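Search this notebook Search Go

We use cookies to remember your reading settings. Accept Decline Manage

Bench notes, August

Counter layout, second go

Started 2.15 pm, after the lunch things were cleared. Carrying on from the tray question left open last time. To recap for Imani, who missed it: the pastry counter at Sernotberg is being changed from one long board to separate trays, and we need to settle how the trays sit before the counter top gets drilled for the stops. Once it's drilled we are stuck with it.

The old board held everything in one heap by mid-morning. Plain things next to sticky things, crumbs all over, and whoever was serving had to reach across the lot to get at the back. Trays should sort that out. They also go in the dishwasher, which the board never did.

Tray stock. The shallow ones from Zidelia are out. They flex when lifted with one hand and a full one tipped on me twice last time. Using the stainless ones with rounded corners. Weighed one on the kitchen scale, empty: 929 g. Same tray with a full load of rolls: 1,144 g, but those were small rolls and I would expect more with anything filled. Either way it is fine to lift.

Layout A: trays pushed up tight against each other, long sides touching. Looks neat and wastes no space. Bad to work with. Fingers don't go down between the walls, so to lift one you have to shift its neighbour first. Gave up on this quickly.

Layout B: trays in two rows, front and back. The back row is a stretch and sleeves go into the front row. No.

Layout C: one row along the back, with a wider gap in the middle, and the front of the table kept clear for plating. The server stands behind, reaches left or right, and the plate goes down in front of the trays on the customer's side.
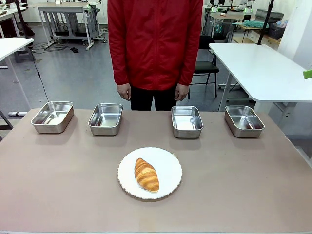 Layout C, trays empty, one croissant on the wavy-rimmed plate.

Notes on C:

- The gap between the second and third trays is the useful part. It lets an arm through to the plate without going over the food. I had been thinking of it as lost space.
- Left-hand tray was sitting slightly askew. Left it as it was. With stops on the counter this shouldn't matter, but without them somebody will be straightening trays all day.
- The shine is a nuisance. The overhead lights come straight back up off the bottoms of the empty trays. A sheet of baking paper in each would deal with it and save scrubbing. Must remember to try the brown paper as well as the white.
- The plate is a good size for a single croissant, with room left for a knife or a small pot of jam. The wavy rim makes it harder to stack. Mahmoud plates stack better but look like canteen plates. Undecided.
- Table colour is fine. Pastry shows up well against it, and better still on the white plate.

Stops: will mark the positions in pencil first and live with them before any drilling. Allow 30 mm from the back edge so there is room to wipe behind. I had less than that on the first drawing and a cloth wouldn't go in flat.

What goes where is still open. My first thought is plain croissants in one of the two middle trays, as they go fastest, and anything iced out at the ends where it won't get knocked. Bila wants the savoury things kept together at one end with their own tongs. Both can be done if we use 3 trays for sweet and leave the last for savoury. Tongs then need somewhere to rest. At the moment they end up in the trays, handles and all. A narrow dish in the middle gap might do it but would use up the gap, so probably a hook under the counter edge instead.

To do:

- try C with all four trays full
- baking paper, white and brown
- hook for tongs, left or right handed?
- ask Imani Yazzie if the dishwasher rack takes these trays flat or only on end
- pencil the stops

Packed up at 4 pm. Trays washed and left on the rack by the sink. The croissant went with my tea.

Comments

Imani Yazzie
On end only, and not next to the big pan. They fit fine otherwise. Please leave room for a till roll when you pencil the stops, it has to live somewhere.

Bila
Happy with savoury at one end as long as it is the end away from the door. Draughts.

Sernotberg front counter
Can the hook go on the right? Most of us are right-handed and the left side is where the bags hang.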